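Each-way bet on a Milošević market, two players tied, is my payout right?
Posted in Betting Help, March 2018

Gerasimos Panagiotou

I put an each-way bet on the top scorer market for our national league back in the summer, with a bookmaker called Zotell. The season finished at the weekend and my player came joint second with one other man. The bet has been settled but the return is lower than I worked out, and I can't get a straight reply from their chat.
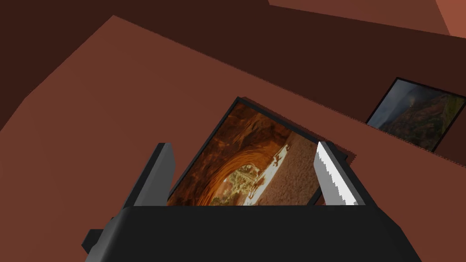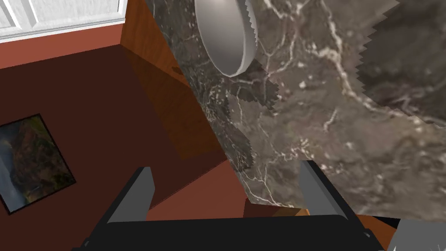 The bet was £30 each way on Milošević at 11/1, so £60 staked in total. The terms on the slip say a quarter of the odds for the first two places. He finished level on goals with Barno, and the winner was well clear of both of them. As I see it he was second, second is a place, so the place half should be paid in full. By my sums that is £30 at 11/4, plus the £30 stake back.

They have paid me half of that. The slip is marked "placed" and there is no note on it. The chat person said "dead heat rules apply" and then closed the conversation. I thought dead heats were for horse racing. Is this normal, and if it isn't, who do I complain to? I have kept the slip and a copy of the final scoring table.

I should add that Barno took a lot more penalties. Does that make any difference to who is placed higher?

Davina Dalgleish

Dead heat rules cover any market where places can be shared, and top scorer is one of the commonest. Golf is another.

The way it works is this. Your terms paid two places. The winner took the first one. That leaves one place, and two players finished level for it. Your place stake is therefore divided by two. £15 is treated as a winning bet at 11/4 and the other £15 is lost.

£15 at 11/4 gives £41.25 in winnings. Add the £15 stake and you get £56.25. Paid in full it would have been £112.50, so if you received half of that, the settlement is correct. The win half of the bet lost because he didn't win, so that £30 has gone.

If the terms had been three places, both players would have fitted inside the places and you would have been paid the full amount. It is worth checking this before you bet, as the number of places varies a lot between firms for the same market.

On the penalties, look at the market rules. Some bookmakers settle on goals only, whoever took them and however they were scored. Others follow the league's official award, which may use assists or minutes played to separate players. If Zotell's rules say the official award decides it, and the league has put your man second on his own, then you do have a case. Send them the rule number and the league's table by email. Don't use the chat for this.

If they still say no, ask for the name of their dispute service. They should tell you who it is. You normally have to go through the bookmaker's own complaints process first and get a final reply in writing.

Droleo

same happened to me last June with a golf bet, got a third of what I was expecting. They are all like this. read the small print

I wouldn't bother with the dispute thing for this amount, took me ages and I lost anyway

Gerasimos Panagiotou

Thanks Davina. £56.25 is exactly what went into my account, so the sum is right. I have found the rules page and it says goals only, with dead heat rules if players are level, so the penalties don't come into it. I'll leave it there and look for three places next season.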